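Keeping Fruit and Vegetables on the Counter: Your Questions

Skadano Kitchen Notes
Last updated Aug 2, 2026

We get a lot of mail about produce at the Skadano shop, more than we ever get about the bowls and baskets we sell, and we love it! These are the questions that come up again and again, answered as best we can from our own kitchens.

Do tomatoes really belong on the counter?

While they're still ripening, yes, please. A tomato that goes into the fridge too early tends to lose its flavor and turn a little mealy, and that's a sad thing to do to a good one. Set it on its shoulders, stem side down, out of direct sun. Once it's fully ripe and you can't get to it right away, a day or two in the fridge won't hurt. Just let it come back to room temperature before you slice it.

Is a woven basket better than a bowl?

For most things we think so. Air gets in from the sides, so you're less likely to find a soft spot on the bottom piece. The wide, uneven weaves are our favorites for bigger fruit and for onions (small things like cherries will find every gap, so give those a dish). A round placemat underneath saves the tabletop from scratches and catches the papery bits of onion skin.

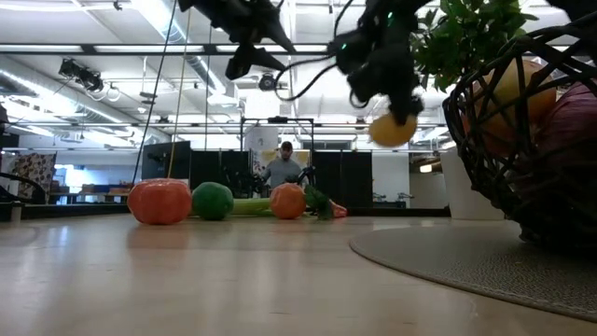
Photo: Jarmila Tóth / Skadano

Can onions share a basket with fruit?

For a few days, sure, and a purple-red onion looks lovely in there. For longer keeping we'd give onions their own dry, airy spot. The one pairing we do avoid is onions and potatoes, which seem to spoil each other faster.

How long will lemons and oranges last if I leave them out?

Usually a week, sometimes longer in a cool room. If you buy them by the bag, keep 2 or 3 out where you'll remember to use them and put the others in the crisper drawer. They'll hold for several weeks in there.

What about celery and leafy greens?

Those are only visiting the counter while you unpack or cook. Wrap celery in foil, loosely, and tuck greens into a bag with a dry paper towel. If a stalk has gone bendy, trim the end and stand it in cold water for a while before you give up on it.

Should I wash everything when I get home?

We used to, and then had a whole June of moldy berries, so now we rinse right before eating or cooking. If you do wash ahead, dry each piece well.

How do I clean the basket?

Shake it out over the sink, go over it with a soft dry brush, and wipe any sticky strands with a barely damp cloth. Let it air-dry completely before you fill it again. Please don't soak it!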